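Storage on the Walls: How to Keep a Small Work Table Free
Project report, second term, Gernalstead

1. Why we chose this subject

In our workshop in Gernalstead there is a small work table which stands in a booth with walls of wooden planks. The table is used by many students, and each group left small things on it: cards, trays, cable ties, pens. When the next group came, they had first to clean up. Our teacher asked us to find a solution which costs little money and does not need new holes in the planks.

2. What we tried first

Our first idea was a drawer box under the table, model Morsy, from a shop in Flarnport. It was a good box, but people did not like to bend down, and after one week the things were again on the table. The second idea was a shelf on the back wall. For this we would have to drill, so we stopped it.

3. The solution with wire baskets

After this we decided to use the metal rails which are already fixed along the walls. Wire mesh is light and one can see from outside what is inside. We bought two pieces from the Dreda series, a white organizer with slanted compartments and a black basket. Together they cost less than the 40 pounds which we had for the project.

We fixed the white organizer on the left with cable ties. It took us one afternoon, because the first ties were too long and the organizer was moving when somebody touched it. With short ties it was better. The black basket has its place next to it, on the rail of the back wall. It is for long and flat things, and the compartments of the organizer are for small parts.

We made also one rule for the table top: only the things for the present task may lie there. 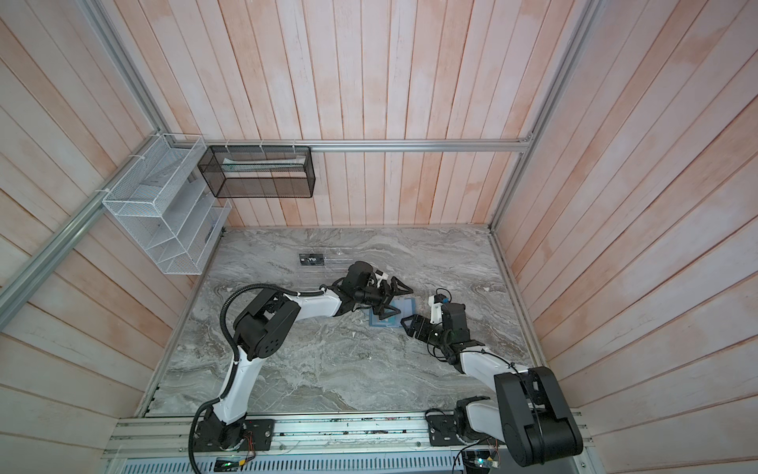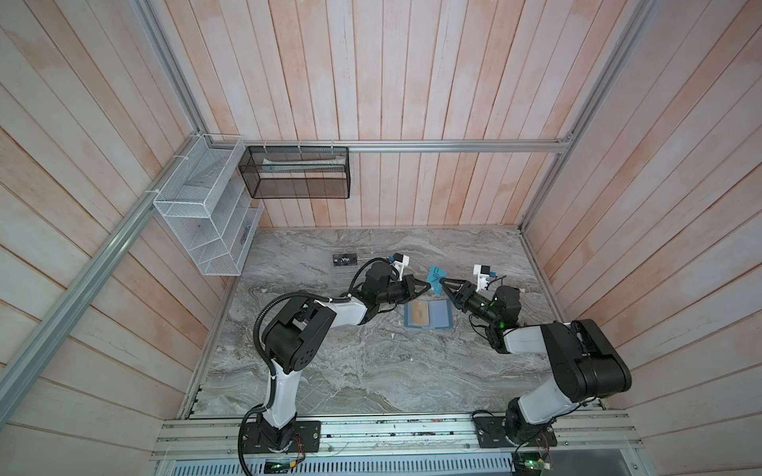
4. What the users said

We gave a short question paper to the other groups on a Tuesday. Most of them wrote that cleaning up is now faster. Two groups wrote that the lower compartments are difficult to reach for a person with short arms. Some students did not know which compartment is for which thing, and we think they are right, as we have not put any labels until now.

5. What is still to do

We want to write labels with big letters. The load is also a question. We put a weight of 300 grams in one compartment and it was holding well, but with 550 grams the wire was bending a little at the front. For heavier tools we need a different place, and we have asked the workshop if we may use the cupboard near the door.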